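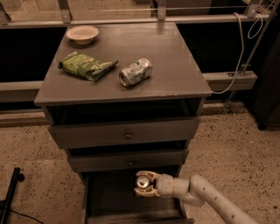 8/11/26 - Cuautle nightstand, workshop notes

Reading time: 2 minutes

Went over the gray nightstand before deciding whether to strip it. The paint on top is matte charcoal with faint scuffs and a few lighter patches where it has worn. I had it down for a full sanding in June, but Azucena thinks a light scuff and one coat will do, and I agree with her now. The front lip is the part that takes the knocks, so it gets a second coat.

Knobs stay. They are small and round and they suit the piece. Isauro has a box of bigger ones left from the Brodard dresser and keeps offering them. No thanks.

Drawers:

Top drawer - runs fine, slight rattle on the left. Wax only.
Middle drawer - stiff for the last 3 inches. Plane the left side, test, then wax.
Bottom drawer - good travel. Wants a stop block at the back. Cut it from the Vatoris offcuts, 45 mm long, and glue it without nails.
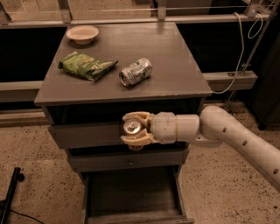

Bottom drawer out, bowl, snack bag and one can on top.

The shelf gap under the top is too dark to judge by eye, so I ran a hand along the inside. Old finish is sound, no splinters. Leave it unpainted - a brush won't reach the back corners anyway and a half-painted shelf looks worse than an old one.

Cans go in the metal bin at the back door before any sanding starts, and the snack bag goes in the trash. The bowl goes back to the kitchen shelf. I don't want dust in it.

Floor: put the drop cloth down before opening paint. The last drips took me 45 minutes to get off the speckle.

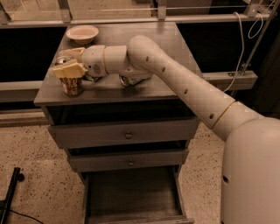

Order of work from here is wax, block, scuff, paint. Junhao wants paint first so it can cure while we do the drawers, but then we are handling wet edges every time one comes out. Keeping my order. Handle it by the sides only until the second coat is hard.

Still to buy: paste wax, 2 foam rollers, fine paper.

Comments (3)

Junhao Su: Fine with your order. Can I have the bench once the block is glued?

Zyanya Ponce: Paste wax is in the tall cupboard, second tin from the left. No need to buy any.

Isauro Valdovinos: Offer on the knobs stands.

Recent entries
- Brodard dresser, back panel
- Brostulside stools, regluing
- Sandpaper stock and what to reorder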